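**Table mat and fit board for small parts – what are you using?**

Board: Workshop & Bench > Surfaces and Storage

**drellorham_dan**

I'm setting up a table for loose fit practice. Pegs in holes, blocks in slots, that kind of thing. I have 31 printed pieces so far and they keep sliding on the bare top. I've tried a towel (bad) and a sheet of cork (better, but it sheds). Before I spend more money I'd like to see what other people put under their boards, and how they lay the pieces out.

I'm also undecided on color. All my parts are white or gray because that's the filament I had.

**stillow_bench**

Dark textured mat, white board on top. Pegs up on their own little panel on the left, square socket plate nearer to you, long pieces on the right, all pointing the same way. Dark cloth behind it if you have one.

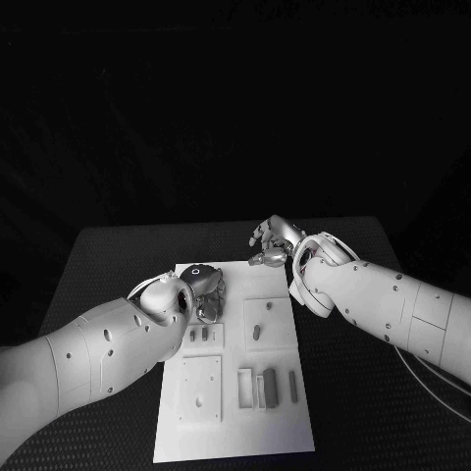 *Posted by stillow_bench – Reginald Begay, Drollotdale – March 5, 2020*

The raised dots are what you want in a mat. Smooth rubber looks fine in the store and then picks up every bit of dust. I keep the long block in or against its slot and the thin rod off to the side by itself, or it ends up under something. Small knob and the oval pin go at the far end on the raised plate.

My mat was $31 and the board was scrap.

**mkettle**

I disagree on the mat. Any texture under the board means the board can rock. I used a dotted mat for a year and went back to a plain top with two strips of tape under the board. Nothing moves.

**stillow_bench**

Mine doesn't rock. How thick is your board?

**mkettle**

Quarter inch. It was cut at Alcantara's place and it was never really flat, so maybe that's part of it.

**stillow_bench**

That would do it. Put it on a flat counter and press the corners before you blame the mat.

**drellorham_dan**

What about white parts on a white board? I lose the low ones. I have a trough with short walls and from my chair I can barely tell where the wall stops.

**pinandsocket**

Print the pegs darker than the plates. Light plate, gray peg is enough. I wouldn't go all black, you can't see the edges on a black part either. And get a lamp off to one side. Overhead light is the worst for this.

**mkettle**

Agree on the lamp.

**stillow_bench**

Board size matters more than color for me. I went through three of them. The first was too small and I was always knocking one piece while working on another. Leave enough open space next to each piece for a whole hand to come down over it, knuckles and all.

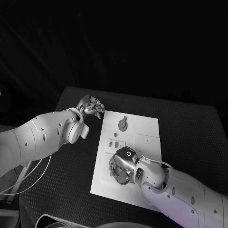
Spacing is the part I'd get right first, and I'd do it with paper cutouts before gluing anything down. Lay out the plates, then try each piece with your palm down. A hand curled down on the near left part of the board hides whatever is under the fingertips, so you're going by feel at that point and a neighbor half an inch away will get hit. I moved my socket plate twice over this. The current layout is 98 percent of what I want and I'm leaving it alone until April.

**pinandsocket**

Half an inch is plenty if you pick up with two fingers.

**stillow_bench**

For the thin pins, sure. Not for the blocks.

**drellorham_dan**

OK. I'll try the dotted mat, a bigger board, and gray filament for the pegs. Does anybody glue the plates or do you screw them?

**mkettle**

Screw them. You will want to move them.

**pinandsocket**

Double-sided tape here. 106 pieces in the full set and I swap plates all the time, screws would drive me nuts.

**drellorham_dan**

I'll start with tape then. Thanks, all. I'll post the layout when the board is cut.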